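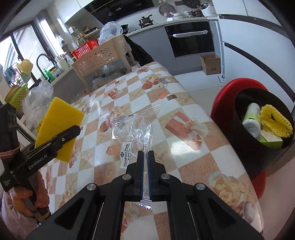 How to Write Down Your Mother's Stories Before You Forget Them

My mother tells the same stories many times, and for years I listened with one ear only. Last winter I decided to put them on paper. The result is a small book of 112 pages which I printed for my family. I am not a writer by profession and English is my second language, so if I could do it, you can do it too. In this page I explain how I worked, with the mistakes included.

Before you start

Ask for permission. My mother said yes at once, but then she wanted to know who would read it, and this was a fair question. We agreed that the book was for the children, the grandchildren and her two sisters. If your parent wants to leave out a certain person or a certain year, write this down and respect it.

You will need a phone or a recorder, a notebook, and a folder for papers. I used a recording program called Cidon because it was already on my phone. Any program that lets you give a name to each recording will do.

Step one: make a list of stories, not a list of years

My first plan was to begin with her birth and continue in order until today. We tried it for one afternoon. She gave me dates and addresses, very correct, and we were both bored. The next time I asked her only for the titles of her stories, as if they were songs. "The goose on the train." "The winter coat of my aunt." "How your father failed his driving test." In one evening we had 11 titles, and more came later by phone.

Write each title at the top of its own page in the notebook. Leave the rest of the page empty for now.

Step two: record in short visits

I recommend 30 or 40 minutes and then coffee. My mother is best at four in the afternoon. In the morning she is busy in her head with other things, and after supper she gets tired and begins to say "and so on, and so on."

Put the phone on a folded towel so that it does not pick up every knock on the table. Turn off the radio and close the window if there is a road. At the start of every recording, say the title of the story aloud. I did not do this with the first recordings and later I had to listen to all of them to find the goose.

Then be quiet. This was the hardest part for me. When she stopped to think, I wanted to help her with a word, and each time I did it she lost the thread. Now I count silently to seven before I open my mouth.

Step three: ask for small things

If the story is finished too fast, questions about feelings do not help much, at least in my family. "How did you feel?" brings the answer "Normal." Questions about objects work better. I asked:

What was on your feet?
Who was sitting next to you?
What did it cost, and who paid?
What did the kitchen smell like?
What did your mother say when you came home?

The question about shoes gave me four new pages. She grew up in Pirihi, a village with one paved street, and the children carried their good shoes in the hand until they reached the church. I had never heard this before, and I have known her all my life.

Step four: type it out, but not every word

Type the recording while you listen, the same week if possible. Leave out the coughs, the telephone and the places where she asks if I have eaten. Keep her expressions, also when they are not correct. My mother says a lazy man is "married to his chair" and I would not change that for a better phrase.

If you translate, as I had to do for my children, keep the original next to your translation until the end. Some words I left in our language and explained in brackets. For the name of a dish this is easier than to find something which is almost the same and then is wrong.

One hour of talking took me a full evening of typing. Plan for this.

Step five: check facts, gently

My mother and her younger sister do not agree about the year they moved to Plodholm. They also do not agree about who broke the blue lamp. For the move I looked in the old papers and found a rent receipt. For the lamp there is no receipt, so the book has both versions, one after the other, and each sister is satisfied with her own.

I do not correct her at the table. I write a question mark in the margin and look it up at home.

Step six: choose the photographs

We had a shoe box and two albums, 515 photographs together after I removed the doubles. It is too many for anybody. I took those that belong to a story, and I asked my mother to say the names while I wrote them with a soft pencil on the back. Do not use a ballpoint pen, it presses through to the front. Scan the pictures you have chosen and give every file the same title as its story.

There were faces that she did not know anymore. I kept these in a separate envelope and sent copies to the cousins. Two came back with names.

Step seven: put it in order and print

Only now I thought about the order. I put all the titles on paper slips and moved them on the floor until it looked right. The book starts with the train and the goose, when she was nine, and goes back to her birth only in the third chapter.

I used a plain page layout with large letters, 14 point, because of my aunts' eyes. First I printed one copy at home and gave it to my mother with a red pencil. She used the pencil a lot. Then I sent the file to Lelex, a small print shop near the station in Plodholm, and ordered soft covers. Ask for one proof copy before the whole order – in mine, a photograph was upside down in the chapter about the coat.

If your parent does not want to be recorded

Some people go stiff when they see a recorder. Then leave it in the bag and take notes after the visit, in the car or on the bus. Write down the exact sentences first and the contents after. You can also do something together with the hands, such as peeling apples or sorting buttons. My father never sat for one interview, but while he was repairing the fence he told me about his military service – the complete thing, with the names of the cooks. I wrote it that night, and he read it in November and corrected only the spelling of one village.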